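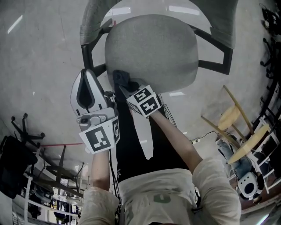

Gray office chair, round seat, black frame.

Lab > Notebooks > Bench 9 > February

Wednesday, started 7:40 am

Okay, potassium again. I know everybody is sick of hearing me say the word potassium but I spent the whole morning on it and I want it written down before I forget which tube was which.

Quick recap for anyone reading over my shoulder. Wemik sent us their fingerstick collection tubes so we could compare them with regular arm draws, same donor, same sitting. The plan is 80 pairs. We have 20 done. Sodium looks great, chloride looks great, glucose is fine if you spin it fast enough (more on that below). Potassium is all over the place, and always high on the fingerstick side, never low. When it only ever misses in one direction I start thinking about burst red cells.

So this morning I pulled the nine worst pairs and ran the hemolysis index on whatever was left in the cups. Seven of the nine fingerstick samples were flagged. The arm draws were clean, every one. The other two fingersticks had no flag and still read high, and I don't have a story for those yet. I'd love it if someone smarter than me had one!

Tươi Ông came by while I was doing this and asked who did the collections, and I felt a little silly for not having sorted by that already. We went through the log together. The flagged ones are mostly from the afternoon sessions, when we had the cold room door propped and people were coming in with freezing hands. Cold fingers bleed slowly, so you end up squeezing, and squeezing is exactly what the collection sheet tells you not to do. (I squeezed. I remember squeezing. At least two of those are mine.)

Tried it on myself at 10. Left hand straight from the hallway, right hand after five minutes holding a warm pack. Left took forever and I had to milk it. Right filled the tube by itself. Left came back flagged, right didn't. One person, one try, so it proves nothing, but I'm warming everybody's hands from now on.

The glucose thing — leave the tube sitting on the bench for 60 minutes before spinning and it drifts down, as you'd expect, the cells keep eating. The Wemik sheet has the wait time in tiny print on the back and I missed it on the first batch. I've marked those pairs in the log with a G. Please don't delete them, I want to show the drift in the write-up.

Analyzer notes. The Kemus passed controls at both levels this morning, but the low potassium control was closer to the edge than I like. Opened a new vial, ran it again, sat right in the middle. I think the old vial had been open too long. There was no date on it. Date your vials, folks, me included.

Tierney called back about the second centrifuge. They can come look at the lid latch next week, and until then it stays off. The small one is fine for our tubes but only holds a few at a time, so if you're running something big, talk to me first and we'll work out a schedule.

The other thing on my mind is how we report this. Somebody from Wemik asked, very nicely, whether we could leave out the flagged samples and just give them the clean ones. I said we'll report it both ways. If a person does this test at home there's no one standing there to check for hemolysis, so the flagged ones are kind of the whole point? I'll put it in an email so it isn't only me talking on the phone. Demeo wrote our protocol so they get a copy too.

To do:
- warm packs, a box of them, by the collection chair
- ask Demeo if adding a hand-warming step counts as a protocol change or just a note (I'm guessing change)
- rerun the two high-but-not-flagged ones if there's any volume left, probably there isn't
- the remaining 60 pairs, mornings only if we can get the donors
- throw out the old control vial

4:15 pm. Checked, and there's enough left of one of the two. Potassium came back within a hair of the first run, so it isn't the analyzer. Putting it in the freezer with my initials on it. Going home.

3 comments · 2 shares

Recent entries
Fingerstick vs. arm draw, first 20 pairs
Kemus control chart, January
Centrifuge lid latch, what we know
Where the lavender-top tubes went
Donor sign-up sheet, new version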